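Collecting for the pot task, second batch

The first batch of 200 episodes went up to the training machine in April and the policy that came back was poor at one thing: deciding where the cloth was once it was below the rim. This batch is meant to fix that. The task is still red cloth, steel pot, one arm, parallel gripper. 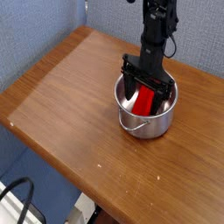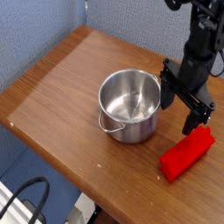

The pot task at the corner table: gripper down in the pot in the first, cloth on the wood in the second.

Changes to the protocol since last time:

The pot position is now drawn from a list before each episode. In batch one I placed it by hand and, looking at the logs, I had a strong habit of placing it in the same spot.

The cloth is refolded every ten episodes. A fold that has been squeezed many times gets flatter, and the gripper closes further on it, so finger width drifts over a session.

Both directions are recorded, cloth into the pot and cloth out of it, as separate tasks with separate labels. Mixing them under one label was my mistake in the spring.

Busisiwe Ngubane and I split the teleoperation. Her approach is slower and more vertical. Mine comes in at a slant and corrects late. We keep both, with an operator tag on every episode, so the difference can be filtered out if it hurts.

Count as of Thursday: 477 recorded, 116 rejected. Most rejects are dropped frames from the wrist encoder log. The rest are grasps where a finger touched the pot wall hard enough to shift it. I went back and forth on those and decided to reject only when the pot moved more than a finger's width.

The converter (Vustell, still on the old branch) writes timestamps from the host clock, and they lag the arm state by a variable amount. I am resampling everything to the arm clock before training. If that works I will rerun batch one through it too.

Next is the same task with the bail handle upright.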